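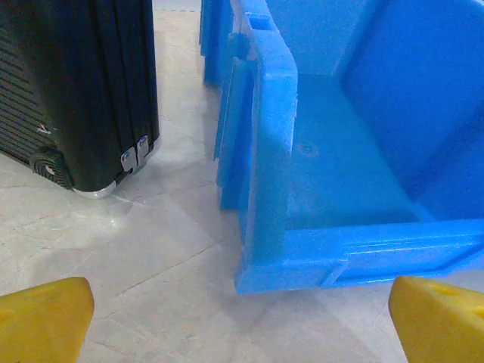
*Black suitcase, ribbed shell, metal corner guard.*

The port was 38 digits short of being interesting. It was 7000 something, the default, and the indexer at Pendon refused it anyway.

The technician read the log again. The log said: connection refused, retry in 30 seconds. It had said this since February, when the previous technician left and the password file was moved to a share that required the password file.

Pendon was a relay station on the hill above Ellimden. It had one rack, one chair, and a kettle on the same circuit as the rack. Its job was to fetch the catalog from Drorkico every night, unpack it, and pass it down to the town library. The fetching was done by a program called Vlček, which had been written by someone who did not believe in error codes. Vlček returned 7 for success. It returned 7 for most other things as well.

The technician opened the settings page and looked at the field marked Base Path. The gray text inside it said that the default was a single slash. The value in use was a single slash. She deleted it, saved, and pressed Test.

The test failed.

She put the slash back and pressed Test. The test failed with a longer message.
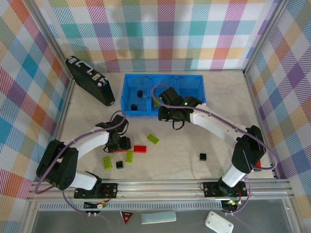 She wrote both messages down in the station notebook, one under the other, and compared them. The first said that the host could not be found. The second said that the host had been found and had declined to answer. This was progress of a kind, and she underlined the second one.

At the bottom of the page was a box for advanced options. Opening it required a restart. She restarted the service, waited through the 30 seconds, and opened the box. It held one option, a check mark beside the words "Use remote name." There was no help text.

The remote name was stored on the Drorkico side. She could query it with a plain request, so she did, and the answer came back in under a second:

`name: ellimden-old`

The station had been renamed when the new mast went up. Every file on the Pendon machine said `pendon`. The machine at Drorkico had been waiting each night for a station called `ellimden-old`, and each night a stranger had called instead and been turned away, correctly, according to the rules both machines had been given.

She had two choices. She could ask Drorkico to change the name, on a form, and wait. Or she could tell the machine in front of her that it was somebody else.

She cleared the check mark, typed `ellimden-old` into the name field, and saved. The test returned 7.

She looked at the 7 for a while. Then she opened the transfer window — the only real evidence — and watched the queue. There were 700 catalogs in it, one for each night and a good many duplicates from the restarts. The first one moved to the top. The counter beside it went from zero to one percent, and then to two.

The kettle could not be used while the disks were writing. She moved the notebook to the other side of the desk, turned to a clean page, and wrote the old name at the top of it, with the slash, in case it was needed again.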